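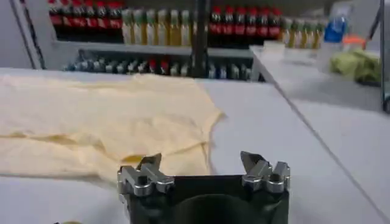 Unit 4: Folding and Presentation of Light Garments

Prindlow Certificate in Textile Care, Level 2
Course handout for use with the practical session

Aims of the unit

On completing this unit, students should be able to prepare a flat surface for folding, lay out a short-sleeved garment, fold it to a stated width and stack it for storage or sale. The unit is assessed by practical exercise and carries 13 of the marks available for the module.

4.1 The work surface

Folding is carried out on a large, flat table. The surface should be wiped and left to dry before any pale garment is placed upon it. Where a table is made up of more than one panel, students should pass a hand along the joint to check for rough places. Thin cotton will catch on a raised edge. A surface height of 900 mm is used at Surnlow and suits most adults; taller students may ask for the blocks.

4.2 Laying out

A t-shirt put down in a heap must be opened fully before folding begins. Find the shoulder seams first and draw the garment out from there. The sleeves are then extended to either side and the hem brought square to the front of the table.

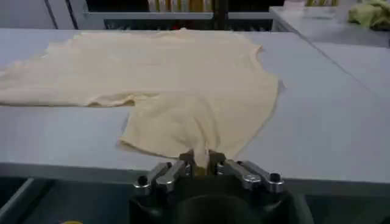

Thin fabric drapes easily and will take a crease from its own weight, so the lower corners need particular attention. A corner which has turned inwards should be opened out by hand and smoothed towards the hem. Do not pull sharply at a single point. Tension spreads through the body of the garment, and the side seams will no longer lie straight. Small ripples may be removed with the flat of the hand, working from the centre outwards.

4.3 Folding

1. Turn the garment face down.
2. Fold one side towards the centre, and lay the sleeve back upon itself.
3. Repeat on the other side. The finished width should match the Deltelard card (177 mm).
4. Bring the hem up to the middle of the body, then fold once more to the neckline.
5. Turn the garment over and check that the neckline is central.

Adult sizes above large may need a third fold at step 4 – the tutor will advise.

4.4 Stacking

Garments are stacked with the folded edge to the front. Cream, white and other pale items are kept apart from dark colours. Stacks should be straightened after every few pieces, as a lean is difficult to correct later.

Reading before the next session: Louro workbook, the section on knitted fabrics.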